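Ticket 197 – Memorial scholarship page: donation form and photo caption
Product: Runier site editor
Opened by: Gilmar Vasconcelos
Assigned to: Ashley Oakley
Status: Waiting for customer

Gilmar Vasconcelos wrote:
Hello. I maintain the news and tribute pages for a student newspaper. After the shooting near our campus we opened a page for a scholarship in the name of the student who died. The goal on the page should be 3,000 dollars. Since this morning it shows 2,000, and readers write to us that the donation button gives an empty window. The family has shared the link with many people, so please treat this as urgent.

I already tried these things:
– cleared the browser cache
– saved the page again as draft and published it
– removed the Iro payment block and put it back

The result is the same on my phone and on two computers.

Ashley Oakley wrote:
Hi Gilmar, I am sorry for your loss. Can you check which version of the payment block is on the page? Open Settings, then Blocks. Also, did another editor work on the page today?

Gilmar Vasconcelos wrote:
The block says version 10. Yes, my colleague Sepehr Ranjbar corrected the date of the vigil. He did not touch the payment part, but he used the "restore layout" command one time.

Ashley Oakley wrote:
Thank you, that explains it. The restore command brought back an older copy of the block, with the old goal and an expired key. I have issued a new key. Please paste it in the block and type the goal again by hand.

Gilmar Vasconcelos wrote:
The window opens now and the goal is correct. I made a small test donation and the receipt arrived.

One smaller problem remains. On our page for the memorial supper, the caption goes above the photo in place of under it. I paste the part as it should look:
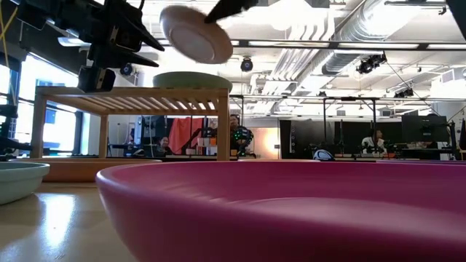

Bowls on the table, the large magenta one in front.

Ashley Oakley wrote:
Please set "Caption position" to "After media" and publish again. If it moves back, send me the theme name and I will pass it to Wai-kit Poon in the layout team. I keep the ticket open until you confirm.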